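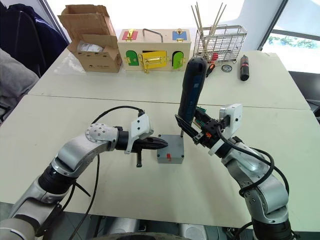 1/8 Bramow Press is open to submissions for its next anthology, a collection of short fiction on the subject of work. We welcome stories from any trade or period, in any genre. An office, a kitchen or a fishing boat will serve, and so will a white tabletop where two robot arms bring an electric screwdriver to a small gray box. Please read the full thread before sending your story.

2/8 Submissions close at noon, Eastern time, on the last day of June. Stories received after that hour will be returned unread.

3/8 Each author may submit up to 2 stories. Send them as separate files, with the title on every page. Please leave your name off the story itself — our readers work without names at the first stage.

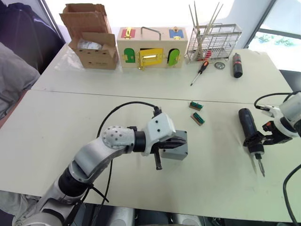 A gray box held in a black gripper.

4/8 We accept previously unpublished work only. Stories posted on a personal website or in a newsletter are considered published. Work under review elsewhere is welcome, but please write to us at once if it is accepted.

5/8 Romance, mystery and science fiction are read on equal terms with general fiction. Poems, memoir and novel extracts fall outside this call. Authors who submitted to our earlier Carcombe anthology may submit again with new work.

6/8 Paper submissions may be mailed to Bramow Press, P.O. Box 1123, Jilton. Do not send your only copy. Paper manuscripts are recycled once a decision has been made. 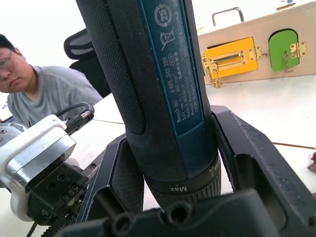 7/8 Payment and rights. There is no reading fee. Authors whose stories are selected receive a flat payment on signing and 2 copies of the finished trade paperback. We ask for first print rights in English. All other rights remain with the author.

8/8 The anthology will be distributed by Lazaridis Books, and details of signed copies will be posted on this account. Questions about eligibility should be sent through the contact form on our website before you submit. We are unable to discuss individual stories by direct message.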